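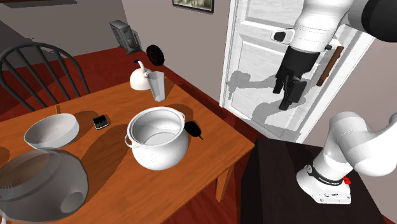

Minutes of the simulation group, April

Meeting opened at 2:30. Minutes of the last meeting were accepted with one fix: the Cakik license runs through the summer, and the earlier note saying it had lapsed was wrong.

1. Door and table scenes

The group went over the rendered room with the dining table and the open paneled door. It will stay in the set. The white pot, the white bowl and the glass all give clean shadows on the wood, and the group was happy with the lighting. The clear drinking glass next to the kettle was discussed at some length. Depth estimates on glass are still poor, and the large gray glass bowl at the near corner has the same trouble. Agreed to keep both in and report glass separately in the results table.

One member asked whether the arm base should stay on the dark cabinet or move to the floor. Left where it is for this round. Moving it would mean redoing the reach limits for every layout.

2. Randomized layouts

The question for this round is whether a policy trained only on rendered rooms does better when the clutter changes or when the lighting changes. Training has been run four ways: fixed room, clutter only, lighting only, and both. Each used 2,000 rendered episodes. Testing was 100 door trials per policy, in rooms held out from training.

Clutter only beat lighting only. Changing both was best, but the gap over clutter only was small and one seed went the other way. Fixed room was last by a wide margin. The group did not want to claim more than this until further seeds are in.

It was pointed out that Pliltine places objects on the floor as well as on the table, and the floor objects may be doing part of the work. No run so far separates the two. To be added.

3. Failure review

Most of the failed trials were at the handle. The long vertical bar is easy to find, but the gripper often comes in at a bad angle and slides off. A smaller group of failures came from the arm touching the door panel early. The contact settings in Fikre were changed partway through the lighting runs, so those need to be repeated before they are compared with anything.

4. Computing time

The full set of runs took over 48 hours on the shared machine. The Tedel group has asked for the same slot. Agreed to run overnight only until the repeats are done.

Actions

Repeat the lighting runs with the current contact settings.
Add a run with table clutter only and a run with floor clutter only.
Split the glass results out in the draft.
Write to the Tedel group about the overnight slot.

Any other business

The draft still uses "scene" and "layout" to mean the same thing in places. Use "layout" for object positions only.

Meeting closed at 3:40.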